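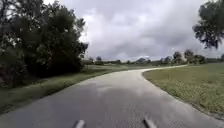 版画社工作坊笔记
六月,晚上九点多,印刷间

先记最高兴的:感光终于过关了!新刷的那块网版冲出来,小字笔画全在,连“社”字右边那一竖的边都是直的。上学期我们在这上面浪费了多少胶啊,今天一次成,Noemi 当场在走廊里喊了一嗓子,隔壁合唱团还探头出来看。

背景写两句,给暑假回来接手的人看。秋季社团招新要用的海报这个学期末就得印完,学生活动处那边批下来的数量是 300 张,三色,A3。稿子是 Imani Van Dusen 画的,一只戴耳机的鹭鸶,我第一眼就喜欢。分色是我和 Clyde Halvorsen 分的,底色浅黄,中间一层绿,最后压深蓝线稿。

感光

换成 Moltia 的感光胶以后,老配方的曝光时间完全不能照搬。今天做了阶梯测试,一条网版用黑卡纸遮着,一段一段往后挪。曝光短的那几段一冲就掉,长的那几段细线糊死,冲半天冲不开。最干净的是 4 分钟那一段,灯距不变,网布还是原来那批黄网。

刮胶:印面两遍,刮墨面一遍,手要慢。Clyde 以前习惯来回刮很多遍,胶太厚,边缘像被啃过。今天他只刮了三遍,薄得我都有点担心,结果冲出来最好看的就是他那块。

还有一件事要写大一点:胶片的墨面朝网布贴!朝网布!上次反着放,边缘发虚,我们查了一晚上灯管,换灯管的钱都跟活动处申请了(后来撤回来了)。

冲版:先两面打湿,放着等一小会儿,再用细喷头从印面冲。不要一上来就拿大水对着细线怼。Otis 这次很有耐心,表扬一下。

调墨

浅黄用的是 Wadine 水性墨的柠檬黄,加白,再加一点点透明浆。试了几个样,贴在墙上,左起第二张是大家投票选出来的。比例写在罐子盖上,也抄在这里:黄二、白五、透明浆一,按勺算,就是那把蓝柄的勺。

绿色还没定。Imani 想要“湿苔藓那种绿”,我调出来的更像黄瓜皮。她倒也没嫌弃,拿走一张说要贴宿舍门上。明天再加点褐试试,我有信心。

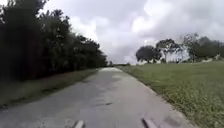

试印

先用旧报纸空刮找手感,再上正式纸。纸是 Allham 的棉浆纸裁的,边角料做试印够用。

离网间距原来垫的是两枚硬币,今天换成了硬卡纸条,四个角一样高,拉出来的黄色终于匀了。以前右下角总是深一块,我一直以为是自己右手使劲太大,练了好久左手……原来是垫片不平。好吧,左手也算练出来了。

刮板角度:Vibeke Blöndal 站得比较高,刮板容易立太直,墨下得少。给她换了张矮一点的桌子反而更别扭,最后是她自己把身子往后坐,一下就顺了。她拉的那几张是今晚最漂亮的,我偷偷收了一张进样本夹。

水性墨在网上干得快,印刷间又闷,停下来聊天超过 15 分钟,网眼就开始堵。所以规矩是:要聊天先回墨。回墨就是轻轻推一层墨盖住图案,不要压。堵了就用湿海绵从背面擦,别抠!

套色

挡规用三点的,长边两个,短边一个,都用厚胶片剪成小块粘在台面上。套准线在稿子四角都留着,裁切的时候去掉。今天只套了黄和蓝,跳过绿色先看看线稿位置,鹭鸶的嘴稍微往右跑了一点,在耳机那里能看出来。检查以后发现是有的纸裁得不够方。下次同一叠纸全部用同一个直角去靠挡规,哪怕另一边参差也没关系。

Imani 看了那张跑位的,居然说喜欢,说像鸟在摇头。正式印的时候还是要套准的啊,Imani。

人手和排班

社里现在 26 个人,期末能来印的没那么多,名单在群里接龙。每班最少要有一个印的、一个递纸的、一个上晾架的,手干净的人负责拿纸,手脏的人请离纸远一点(说的是我)。

Otis Lindqvist 上晚班,印刷间钥匙在他那儿。
Noemi Achterberg 管网版和脱膜,别人不要自己去动脱膜粉,她那里有护目镜和手套。
Clyde 管分色文件,文件夹名字叫 Moroz,别问,是他给那只鹭鸶取的名字。

遗留

绿色定样。
晾架最下面一层的弹簧松了,纸会滑下来,暂时别用那层。
黄墨还剩大半罐,得再订一罐同批次的,订之前对一下罐底批号。
蓝版右上角有两个针孔,已经用封网胶点上了,干了以后拿灯照一遍。
活动处问能不能顺便印一点明信片。我特别想印!但先把海报印完再回他们。

网版都洗过了,竖着靠在东墙,刮板在水池边晾着,明天谁先到谁收一下。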